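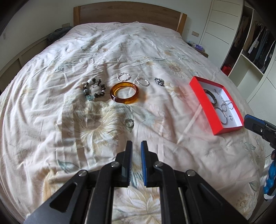

Osian reckons the launch should be on the same night as the opening and that I'm making life hard for myself by wanting two evenings. He rang before I'd had breakfast to say so. People will come out once, he said, they won't come out twice, and if they come once they might buy a book and a drawing while they're at it.

I can see his point and I still don't like it. The opening is for the walls. I want people to wander round and look at the cartoons properly, with their coats on if they like, and not be herded into chairs halfway through so I can read from page 29 in my telephone voice. The book night is a different thing, with a microphone and somebody asking me where I get my ideas (the bath, mostly).

Anyway, it won't be until February, so there's time to argue. The gallery in Clelstead has said yes to the long room plus the bit of corridor by the stairs, which I'd forgotten about until I saw the plan again. That corridor is a gift. All the small ones can go there, the bus stop series and the ones about my mother's freezer, and then the big colour pieces get the long wall to themselves.

Spent the afternoon on captions. Some of these I drew so long ago that I had no idea what the joke was. There's one of a woman holding a colander up to a vicar and for the life of me I can't remember why. It got a lovely letter when it ran in the Clanley paper, so somebody understood it! I've put it in the maybe pile, along with the ostrich.

Bhavana Pillai sent the second lot of proofs this evening. The paper is nicer than last time, a bit creamier, and the blacks have stopped going grey in the middle. But two of the cartoons have swapped places, so the punchline turns up a page before the set-up, and my name is spelt right on the cover and wrong on the spine. I wrote back very politely and then had a large piece of cheese.

Framing is the thing that's keeping me awake. The quote from Zeman came to 3518, and that's for plain black with ordinary glass, no fancy mounts or anything. I did laugh, on my own, in the kitchen. I may do half the show with bulldog clips and nails – I saw it done at Flirnmont years ago and it looked rather good, like washing on a line. Osian says it'll look as though I ran out of money. Well, yes.

Must ring the gallery about the lights, and find the ostrich original, which isn't in the plan chest where it ought to be.

11/29/20

3 min read

Filed under: Diary, Books & Shows

Comments

Marjorie T
Keep the colander! I had it on my fridge until we moved.

inkyfingers
Two nights please. I can never hear a thing at openings and I'd like to hear you read.

Osian James
One night. I've said all I'm going to say.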